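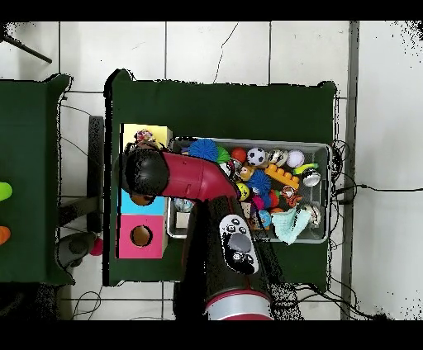 Chapter 4: Sorting, and Why It Stops

Every system for putting things away begins with a decision about what counts as the same. A library decides by subject, a kitchen by use, and a child by whatever was nearest the hand at bedtime. The trouble starts with the thing that belongs in two places. A soccer ball and a ball patterned like a globe might share a shelf quite happily, but put a tiger plush and an orange building brick beside them and you have to say whether you are sorting by shape, by softness or by colour. By colour, the tiger and the brick are practically cousins. Most households settle the matter with one large basket and a firm change of subject.

This chapter takes the basket seriously. In the Weltier scheme, which we met in Chapter 3, every object has one home and one only. Canan Dönmez tried it on a playroom of 300 objects and ended up with 102 categories, 13 of which held a single item. She describes the result as "very tidy, provided you never want anything". The Vedholm scheme goes the other way and allows four groups, the last of them labelled Other. Readers will be able to guess which filled up first.

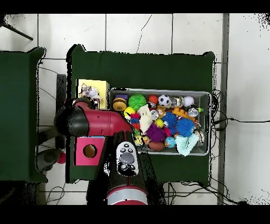
Page last changed: 09/07/2025

Between these two lies the ordinary mixed bin, which has had a poor press. Zeeshan Siddiqui calls it "unsorted storage" and argues that it costs almost nothing to fill and a good deal to search. A spiky ball can be found by touch. A small metallic ball among larger things takes patience, or tipping the lot out — the method preferred by anyone under six.

Before reading Section 4.1, empty one drawer at home and write down the first rule you would use to divide its contents. Keep the list. You will be asked to defend it in Section 4.3, by which time you may well have gone off it.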